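**Speaker notes – "Packing and unpacking framed prints"**
January 30, 2026. Sirkton staff room, after lunch. 20 minutes plus questions.

Slides 1 and 2 are the title and the fire exits. Skip quickly.

## 1. Why we're talking about frames

- Last year Nilside sent out 222 framed prints. 38 came back damaged.
- Most of those had chipped corners. Broken glass was second.
- Only a few were the carrier's fault. The rest left us badly packed, or were damaged at our end when somebody unpacked them to check.
- Say this early: the talk is for both benches, packing and returns. The handling is the same in both directions.

## 2. Set up the table first

- Clear it before the box arrives. Tape guns, knives and mugs go on the shelf behind you.
- Put a clean sheet down. Pale is best, as you can spot grit and splinters on it. A sheet over a plain board is fine, we don't need the felt mats that Zesex tried to sell us in August.
- Shake the sheet out between jobs. One bit of grit under the glass will scratch it.
- Lay the box flat in the middle, with room on every side. Corner to corner is all right if that gives you a better hold.

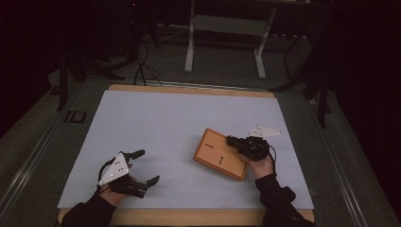 - Check the outside before you open anything. Look for crushed corners, old tape under new tape, stains. Write it on the slip now, while the box is still shut.
- Cut the tape shallow. The blade only needs to show a few millimetres.
- Turn the box by its corner and keep the other hand free to steady it.
- Ask the room: who has cut into a print? (Hands usually go up. Wait for them.)

## 3. Getting the frame out

- Open the end and slide the frame out. Tipping the box up and letting the frame drop is how we lose corners.
- Hold it by the moulding, never by the glass. With a thick rounded moulding it's easy to get a good grip, so there's no excuse on those.
- Stand it upright on the clean surface and keep hold of the top. Don't lean it against the wall and walk off.
- Check that you have the right print. For cards with text, compare the first line with the order. The sunset over the sea with the Chinese text starts "生活就像", and you can match the characters by shape if you don't read them.
- Look at the thin white border inside the frame. If it's even, the card hasn't slipped. If it's wider on one side, put it on the returns trolley. 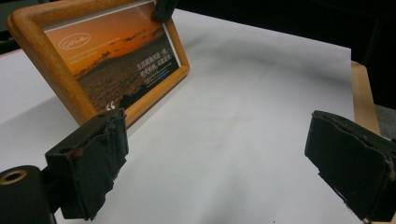 ## 4. Checking the wood and the glass

- Start with the corners. Run a thumb round each one. A loose joint moves a little before you can see a gap.
- Then the long sides. Dark streaks in the honey-coloured wood are grain. We've had three frames rejected for grain, so please look twice.
- Then the pane. Tilt the frame until the light moves across it. Glare hides scratches, so check from two angles at least.
- Look at where the bottom edge of the pane sits. If it sticks out, mark it on the slip. Don't push it back in with your fingers.
- Vương frames use a different backing and the clips are stiff – leave those to the returns bench.
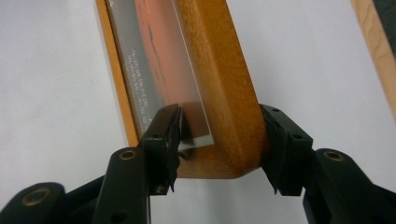 *Slide 18: rounded corner and side rail, with glare on the pane.*

- Leave slide 18 up for a minute. Ask people what they can check from this angle and what they'd need to turn the frame to see.
- The answer I want: the outer side of the rail, yes. The print, only partly, with that much reflection. The back, not at all.

## 5. Packing it again

- Tissue first, then corner guards, then wrap. Tape goes on the wrap and never touches the wood.
- Use the same box only if all its corners are sound.
- Fill any gap along the sides. Give the closed box a gentle shake, and if something moves, open it and start again.
- New labels flat on the top face, clear of the seams.

Hand out the slips. Practice in pairs until the break – one unpacks, one fills in the slip, then swap. Leave the sheets on the tables for the late shift.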